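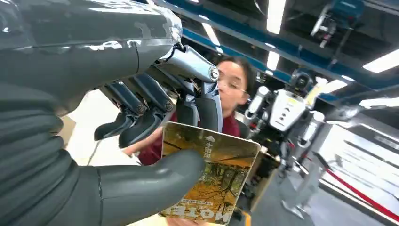 A robot hand grips a printed card between fingers and thumb as a woman reaches toward it.

2 min read

Handing over a sheet of card remains one of the harder counter tasks for a machine, according to test notes released Sunday, March 12, 2023, by Verkitz, which evaluates service robots for shops and hotels.

The firm compared 11 chores, among them shelf restocking, towel folding, cup clearing and passing printed matter to a customer. Only 3 were rated ready for unsupervised use. Card handover was not one of them.

Thin items leave little margin, said Narendra Bisht, who wrote the notes. Too much thumb force bends the card. Too little lets it rotate about the contact point. Release timing is a separate problem: the hand must detect a pull from the other side and open before the person tugs twice.

Each chore was run 20 times per machine. Verkitz did not publish results for individual models.

Consuelo Rivadeneyra, operations manager at the hotel group Lornby, said front desks would accept a slow robot but would not accept one that needed an attendant. "If a clerk has to stand next to it, the clerk can hand over the brochure," she said. Lornby has no purchase planned.

Towel folding scored lowest of all the chores. A second round, with softer fingertip covers and revised release thresholds, will add drawer opening and bag packing.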